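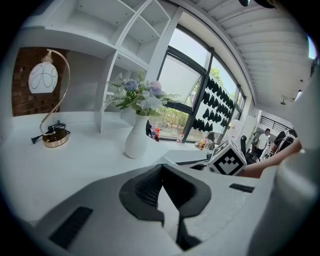
Should a small apartment have a ceiling light in every room? I think it should have the wiring for one, and the tenant should almost never turn it on.

I have rented for most of my adult life, and in every place I moved into, the first thing I disliked was the light overhead. It is usually one flat fixture in the middle of the room, bright enough to find a dropped screw and too bright to eat dinner under. Landlords choose it for cheapness and because it satisfies the inspector. Then people live under it for years and wonder why they never want to sit in their own living room.

My current building, on Kunirwood Street, was redone in May. The owner hired a firm called Idon, which put the same ceiling panel in all 269 units. The notice in the lobby called this an upgrade. By 9 p.m. you can stand on the sidewalk and see which tenants agree. Most of the windows show a low yellow light off to one side, and the panels are dark.

A table lamp does a few things a panel can't. It lights the part of the room you are using. It can be moved when you move the chair. When the lease is up, it goes in a box and comes with you. I have had one of mine through 6 apartments, and it has outlasted two couches and a bed.

The usual objection is cost. A good lamp at a store like Vurnero can run up to $200, and I would not tell anyone to spend that. Thrift shops are full of lamps. The shade matters more than the base, and the bulb matters more than both. Get a warm one and don't buy the brightest on the shelf.

The other objection is outlets, and this one I take seriously. Older apartments have too few, often behind the heaviest furniture. My bedroom has one, and it is behind the dresser. If owners want to spend money on lighting, they should spend it there. An extra outlet on each wall would do more for a tenant than any fixture in a catalog. I wrote to the management office saying so and got back a form for reporting burned-out panels.

Mine still works, as far as I know. I used it last to look for my keys.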